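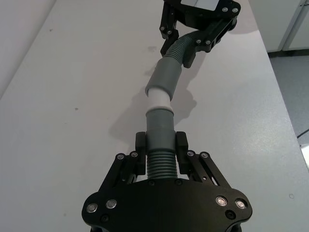 Home | Newsletter | Fix-It Corner | Back Issues | Contact

09/10/2019
Filed under: Around the House

The hose that would not stay together

I owe you all an update on the utility sink, don't I? Quite a few of you wrote in after the August newsletter to ask whether I ever got that drain hose to stop popping off, and the short answer is yes, and the long answer is the rest of this item, so go get a coffee.

Quick catch-up if you're new. My sink drains through a corrugated gray hose, the bendy ribbed kind, and it was too short from the day we moved the sink to the other wall. I bought a second length from Hellora to make up the difference and figured I'd push one into the other and be done by lunch. Well! Two ribbed hoses of the same size do not go into each other. They just don't. I tried dish soap, I tried warm water, I tried language I won't print in a family newsletter, and then I wrapped the whole mess in tape and pretended it was fixed for two weeks.

What you need is a coupling, a short piece of straight pipe that slides into the smooth sleeve at the end of each hose. Mine is off-white and both sleeves are gray, so it's never going to win a beauty contest, but it lives behind a sink and I've made my peace with it. I went back and forth between the Nurnik one and the Kasprzak one for far too long (standing in the aisle, holding one in each hand, blocking a man with a cart) and came home with the Kasprzak purely on price.

A few things I learned, in the order I learned them:

Do it on a table. I did my first try lying on my back under the sink with a flashlight in my teeth, and all I got was a stiff neck. Take the hoses off, carry them to a flat surface with good light, and join them there. A light-colored tabletop is a real help when you drop the little washer, and you will drop the little washer.

Check the ends before you buy anything. I took one end to the store and assumed the other matched. It did, but that was luck, and my neighbor across the street had no such luck with her dehumidifier hose.

Hold it close to the joint. This one took me forever to work out. If you grab the ribbed part way back, the hose bends and squirms and all your pushing goes into the bend. Get your hand right up behind the sleeve, with the other hand right up behind the other one, and bring them together in a straight line. If one side is sitting at even a little angle, back it out and start over -- forcing it just chews up the rim.

Put the coupling in one side first. All the way, until it stops. Then bring the second sleeve to it. I kept trying to balance it between the two and push both at once, like an accordion player, and it shot across the kitchen and under the stove. (It's a good stove. I found 60 cents under there as well.)
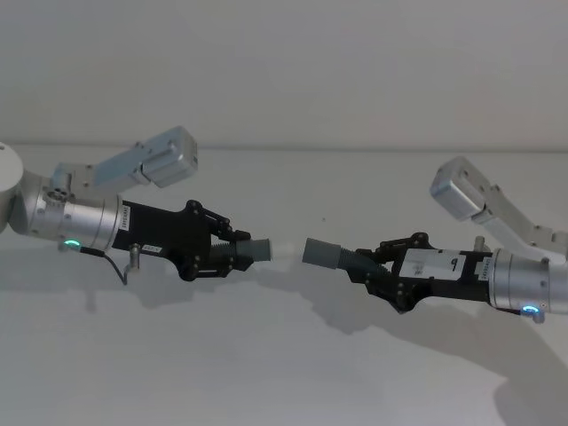 Testing it before it goes back

Please don't skip this part! Once you've got the joint together, give it a gentle tug, then hold the whole thing over a tub and run a pitcher of water through it. Look at the joint from underneath while you do. My first one dripped, very slowly, and I'd never have caught it behind the sink until the baseboard told me.

I took it apart, wiped the inside of both sleeves with a rag, and found a tiny curl of old tape stuck in one. Out it came, back together it went, and no drip. I left it in the tub for 8 hours with water sitting in the low spot, which my family thought was excessive, and then I hung it back up and tightened the clamp at the sink end.

A reader asked about glue. I didn't use any. I like being able to pull the thing apart when it clogs, and it will clog, given what gets rinsed in that sink. I do have a tube of Tenov sealant in the drawer, still in its wrapper, if I ever change my mind.

Next time I want to talk about the shelf over the washer, and I'd love to hear how yours are put up -- especially if you've got plaster walls like mine. Write to me at the usual address, and send the measurements if you have them.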